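**Ticket: Rosenden table rocks, still, after refit**
Opened by: Fergal Nic Giolla
Product: Rosenden dining table, light wood top, bolt-on legs
Also in room: padded chair + woven seat chair (both Drimach)
Priority: normal (would like it higher tbh)
Status: open

**Problem**

Table rocks. Corner nearest the wall dips when you lean on it, opposite corner lifts. Not huge but enough to slop a drink. Started after we moved it off the old carpet and onto the new floor (Wanyama planks, gray wood pattern) in June. Was fine before, or we didn't notice.

Want to know: is it the legs, the top, or the floor. Already been told "floor" once by phone and already been told "legs" once by phone. Need one answer.

**Tried before opening this**

- tightened every leg bolt I could get a hex key on
- felt pads on all the feet, then off again, made it worse
- folded cardboard under the bad leg. Works for a day, then squashes
- turned table end for end. See log

---

**Log, 8:40 am**

Cleared the top. Place mats, the post, the basket, all off. Pushed both chairs back.

Leaned on each corner in turn. Wall corner dips, same as ever. Other three solid. Marked the bad leg with masking tape, wrote A on it. B, C, D going clockwise looking from above. Please use those letters if you reply, last time we spent half the call on "left as you face it".

**Log, 9:05 am**

Flipped it on a blanket. Two-person job, dont try it alone, the top is heavier than it looks.

Found:

- leg A bolt tight but the washer is cupped. Bent like a saucer
- leg C washer same but less
- B and D flat
- no cracks in the wood around the inserts that I can find
- the insert at A turns very slightly with the bolt at the end of travel. Not sure if that's normal???

Foot screws (the adjustable kind, plastic base) all wound fully in. Never been adjusted by anyone here I think. Leg A foot has grit packed in the thread.

**Log, 9:30 am**

Put a 300 mm level across the underside while it was flipped. Flat across the middle. Along the straight grain flat too. So I'm ruling out a warped top, for now. If you need a proper straightedge check I'd have to borrow one.

**Log, 9:50 am**

Back on its feet. Same rock. Swapped ends so leg A is now on the room side.

Rock MOVED. Bit of both: wall corner still dips, less, and leg A dips a bit too where it is now. So floor AND leg. Which explains the two phone calls.

Checked the floor by the wall with the level. There's a low spot, near where two planks meet. Plank doesn't click or move when stood on. Wanyama's problem or whoever laid it, will raise separately.

---

**Reply from Rosenden support**

Hi Fergal, thanks for the detail and the letters. A cupped washer usually means the bolt has been overtightened against the leg plate. Please don't tighten further. Could you confirm the bolt length at leg A, and whether the kit came with spring washers? An insert that turns should be looked at before the table is loaded again. For the low spot, the adjustable feet should cover it once they are clean.

**My answer**

Bolt at A: 12 mm of thread showing past the plate with it backed out and pushed up by hand. Bolt at B the same way: 14 mm. So they are not seating the same or they're not the same bolt. Heads look identical.

Spring washers: none. Flat ones only. Box is long gone, sorry, cant tell you if any were in it.

Overtightened: yes, probably me. Nothing in the leaflet says when to stop. It says "firmly".

---

**Log, 1:15 pm**

Bolt A all the way out. Gunk on the end, looks like old glue or wax. Picked it out of the insert with a toothpick, got a fair bit. Bolt now goes in further by hand. Insert doesn't turn any more unless I really crank it, and I've been told not to crank it, so.

New flat washers at A and C, from a mixed pack of Lestum hardware, same outside size near as I can tell. Can you confirm thickness? Didn't want to wait on the post.

Cleaned foot threads with an old toothbrush. A was bad. D was weirdly spotless.

**Log, 1:40 pm**

Upright again, original way round. Wound foot A out till it just touched. Then half a turn more. Too much, rock went the other way, B to D. Back a quarter.

Solid.

Leaned on it. Solid. Sat on the edge (I know). Solid. What is the load limit by the way, the leaflet says 100 kg but not if that's spread out or on one spot. Would be good to know before someone stands on it to do the light.

**Log, 2:10 pm**

Put things back on slowly, a bit at a time, checking the corners. Chairs pulled in. Leaned again. Tiny movement at A, hardly there. Quarter turn out on the foot again and gone.

Left the mats off so I can see if anything shifts.

**Log, 5:30 pm**

Small movement back. Not as bad as this morning. Foot A had wound itself in slightly, pencil mark on the foot no longer lines up with the one on the leg. So the foot thread is loose enough to creep. Is there a lock nut for these? There's room for one. If it's supposed to have one, mine never did.

---

**Side issue, chairs**

Separate ticket if you want, but you asked whether anything pushes against the table.

Padded chair: the back is rounded, no trouble at the top edge. But the legs are thin metal and one of them catches table leg C if you shove it in at an angle. Could be years of that doing the washer at C. Keeping it squared up now.

Woven seat chair: stands clear, never touches. Feet have no pads at all though and I'd rather not have it scratching the floor. Any pads that fit legs that slim? The ones in the shop are all for big square legs, fall off in a week.

**Side issue, wall**

Scuffs. Fairly faint, pale wall so they show. Some are higher than any chair back, so not blaming Drimach for those. Melamine sponge takes the shine off the paint, tried it behind the door first, glad I did. Damp cloth only from now on. Leaving the rest till we repaint.

**Side issue, what lives on the table**

You asked for normal use. Normal use is: meals, glasses, post, keys, the rattan basket with the black cord loop. Basket used to sit on the wall corner full of stuff, batteries, chargers, tape, a bag of old coins. Heavy. Right over leg A. Moved the contents to a drawer. Basket itself weighs nothing and can stay wherever.

Glasses: plain clear ones, no coasters. If the finish needs coasters say so and I'll buy coasters. No rings yet that I can see.

White table further back in the room is a different make, does not rock, not part of this ticket. Same floor though, so it's a fair comparison for your notes.

---

**Reply from Rosenden support**

Hi Fergal, lock nuts for the feet are a spare part and we will send a set of four along with spring washers and a replacement bolt for leg A. Please keep the table lightly loaded till they are fitted. The limit in the leaflet is for an evenly spread load.

**My answer**

Great. Four nuts, four spring washers, one bolt. Can you make it two bolts, I'd like to do C while it's upside down anyway.

Not sending back the old bolt unless you need it. It's in a sandwich bag with a label.

**Still open**

- [ ] nuts, washers, bolts to arrive
- [ ] washer thickness, did anyone answer that
- [ ] foot pads for slim legs
- [ ] floor low spot, with whoever does Wanyama claims
- [x] basket emptied
- [x] foot threads cleaned
- [x] pencil marks on all four feet

Will re-check the marks tomorow morning before anyone sits down, and again once the lock nuts are on.
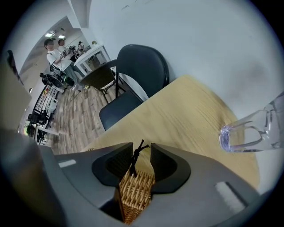 Please leave the ticket open till then. If the parts go by courier, ring the side bell, front one is dead.

Fergal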